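About Cistico

Cistico manages furnished rental apartments for owners who live somewhere else. We started in Dindwood with 13 apartments and two people answering the phone. Today we look after 602 apartments and employ 26 people, most of them on the turnover team that gets a place ready between one tenant and the next.

What we do

Owners hand us the keys and we handle the rest: cleaning, small repairs, inventory, check-in and check-out. Larger repairs go to Oksanen, a contractor we have worked with since our second year. We do not sell property and we do not take on unfurnished units.

How the work has changed

For most of our history a turnover meant one person with a cart and a paper list. That person stripped the beds, cleaned, picked up what was lying around, checked every item against the inventory and drove the keys back to the office. Picking up and checking took longer than the cleaning did. It also meant a lot of bending, and sore backs were the most common complaint on the team.

Two years ago we began a program called Nemivness, which brings two-armed robots into part of this work. They are used for tidying: lifting small objects off floors, stools and low tables and sorting them into trays. A member of the turnover team goes along on every visit, sets up the machine, and decides what happens to anything it can't place. Cleaning is still done by hand.

The jobs on the team look different now. There is less lifting and more checking. Some people took to it right away. Others found it dull to stand by while a gripper made a second try at a sock, and we changed the routine so that they clean the kitchen and bathroom during that time. Start time moved from 7 a.m. to 8 a.m., and evening call-outs are shared among more people than before. Pay grades were rewritten in March to include robot setup, which had been treated as an extra duty and was not paid as one.

We have not cut positions because of the program. Two jobs changed so much that we gave them new titles, and the people who held them were offered training first – one accepted and one moved to our front desk.

What still goes wrong

Thin, flat and shiny things are hard. Keys are the item we practice most, since a lost set costs the owner a lock change. Glass is left to people, and so are medicines and anything with a name on it. When a tenant is still living in the apartment, the robot comes in only if the tenant has agreed in writing.

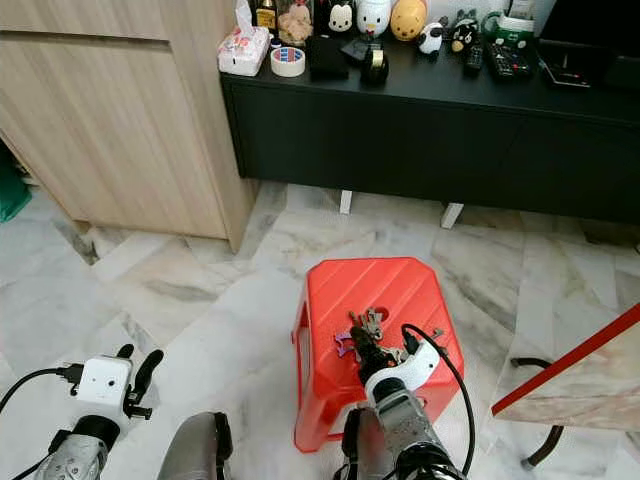
Text: Cistico Turnover Team

Working with us

New hires spend their first weeks cleaning alongside an experienced team member before they are trained on the robots. No technical background is needed. A driver's license is. Our office in Dindwood keeps a practice apartment where staff can try out new routines, and applicants are welcome to ask for a visit.

Owners who want to list an apartment can reach us by phone or through the contact form. Please have your inventory ready, even if it is only a rough one. Our inventory template has 953 lines, and very few homes need all of them.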